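3.2 Feuchteverhalten unbehandelter Fassadenhölzer

Die Proben der Serie Bosta wurden 215 Tage frei bewittert, die Vergleichsserie Masilela lagerte unter Dach. Die Vergrauung setzte bei beiden Serien ein, bei der gedeckten jedoch deutlich verzögert (vgl. Venter, Abschnitt 2).

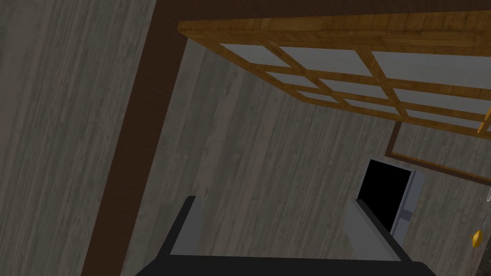 Abb. 3: Vergraute Holzoberflächen mit dunkelbraunem Pfosten, Computerdarstellung.

Die Holzfeuchte schwankte am Standort Iltmont im September am stärksten – vor allem an den Hirnholzflächen. Ein Einfluss der Brettbreite ließ sich nicht nachweisen.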